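Student Projects > Food and Growing > Reports

Search this site Enter keywords Go

Projects Reports Staff Archive Contact

Growing bell peppers on a cold windowsill: what I did, what I got

I picked peppers because my dad has been failing to grow them for as long as I can remember, and I wanted to beat him. That is the whole origin of this project! My question was whether plants started in January on an ordinary windowsill would catch up with plants started under a lamp, or whether the lamp crowd would stay ahead all season.
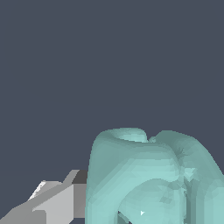 Report by Tetsuya Kinoshita
Project advisor: Somkiat Somboon
Midley Growing Projects

I used a variety sold locally as Kamata, a blocky sweet pepper that is supposed to do well in pots. I started 41 seeds, split between the windowsill in our kitchen and a shelf in the school greenhouse with a Drovik lamp over it (the old one with the buzzing switch). An odd number was a bad idea and Mr. Somboon told me so, but one extra seed fell out of the packet and I felt sorry for it. It went on the windowsill.

The lamp seeds came up first. The windowsill ones took 17 days to show anything at all, and by then I had pretty much given up and was planning a report on mold. When they did come up they were leggy and leaned hard toward the glass, so I turned the trays every morning before breakfast. I forgot sometimes. The leaning is worse in the back row, and I think that's why.

Potting up was my favorite part. Everybody went into the same Halter potting mix, with 500 ml of water per pot on watering days once they were big enough to take it. I should have let the soil dry out more. A few of the lower leaves went yellow in both groups – Mr. Somboon thinks I was drowning them, and he's probably right.

Fruit shape turned out to be the thing I got most interested in, even though it wasn't in my plan. I had always figured a pepper was just a pepper, but the number of lobes varies even on one plant, and I started sorting mine by how they looked at the shoulders. The kind I liked best has two rounded humps with a shallow notch between them, like the pale teal form here, and those sat nicely on a cutting board without rolling off. The single-humped ones were a pain to slice.

At the final harvest the lamp group gave 2370 grams in total. The windowsill group came in under that, but closer than I expected after such a slow start, so my answer is that they partly catch up.

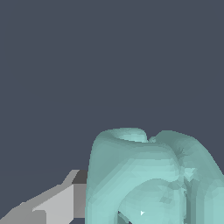

Taste is where I'd go next if I had another season. My family ate from both groups without knowing which was which, and my dad kept choosing the windowsill ones (he would). That isn't real data, and I'd want a proper blind test with more people and a score sheet. I'd also like to look at the hollow at the top of the fruit, because a dip like the little cup-shaped one on the left hump is just where water sat on mine after I watered from overhead, and I lost a couple to rot starting there. Next time I'm watering at the base, and I'm starting with an even number of seeds.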